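Speaker notes: Open day at the Storside site, Prunurville
Handling soft goods with hand-held grippers
Version 2019-06-15

Slot is 31 minutes including questions. Keep the introduction under two.

Slide 1. Title
Say who we are: the Bollolari handling group. Say that the talk covers the bedroom station only. The kitchen station has its own talk after the break and uses different tools.
Mention that the doors to the demonstration rooms open when this talk ends. Groups of 11 at most.

Slide 2. What visitors will see
The bedroom station is a made-up bed with ordinary bedding on it. The task is to take hold of a knit blanket, lift a fold, and lay it down again with the edge where the operator wants it. An operator does this by hand, using a gripper in place of fingers. Recordings of the motion go to Kelemen, the project that works on control of the arm.
Do not promise an arm at the bedroom station. The arm is in the main hall and runs on boxes that day.

Slide 3. Approach
Leave this slide up for a full minute. Points to make, in any order:
The jaws open before they reach the cloth. Opening late drags the fabric.
The contact pads are flat and set at an angle. With a thick knit, the angle decides whether the pads slide over the cable or catch behind it.
The blanket is folded and placed against the pillows. A folded stack is harder than a single layer, as the operator has to choose how many layers to take.
Printed bedding stays on the bed on purpose. Plain sheets gave us clean tracking in December and told us little about real homes.

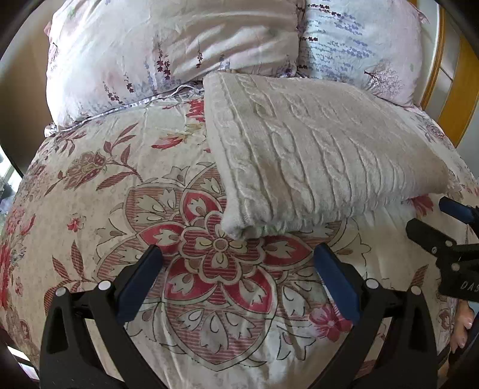
Fig. 1. Jaws open over the bedspread, folded cable knit ahead. Second gripper at right.

Slide 4. Why a knit
Expect someone to ask why we did not start with towels. We did. Towels hold a crease and lie flat, and the grasp point can be picked from the outline alone. A cable knit stretches under load, so the point of contact and the point that lifts are some distance apart. The ribs also give the pads a preferred direction. Gripping across a cable is generally firmer than gripping along it.
Figures, if asked: 243 recorded grasps in the current set, of which 65 were marked as needing a second attempt. Do not turn this into a success rate. The operators differ in experience and the set was not balanced for it.

Slide 5. Closing on the fold
Point to the ridge between the fingers. The fingers press into the blanket on both sides and the knit rises between them. The amount of material in that ridge is what we try to control. Too little and the fold slips out on the lift. Too much and the lower layers come along.
Point to the white discs at the pivots. Jaw opening can be worked out from their positions in the view.

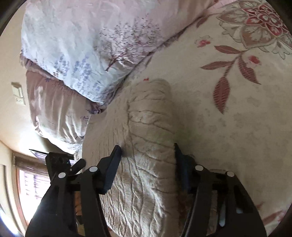
Fig. 2. Blanket pinched into a ridge between the two fingers. White markers on the linkages, two per side.

Slide 6. Limits
Wide-angle view bends straight lines near the corners. It is corrected in processing, and the slides show it uncorrected.
No force sensing in the fingers at this stage. Pressure is judged by the operator.
Fringed and open-weave throws have not been tried.

Slide 7. In the room
Visitors may hold a gripper. One at a time, rings and bracelets off, fingers clear of the linkages.
Questions on funding go to the front desk.
Next talk: kitchen station, same room.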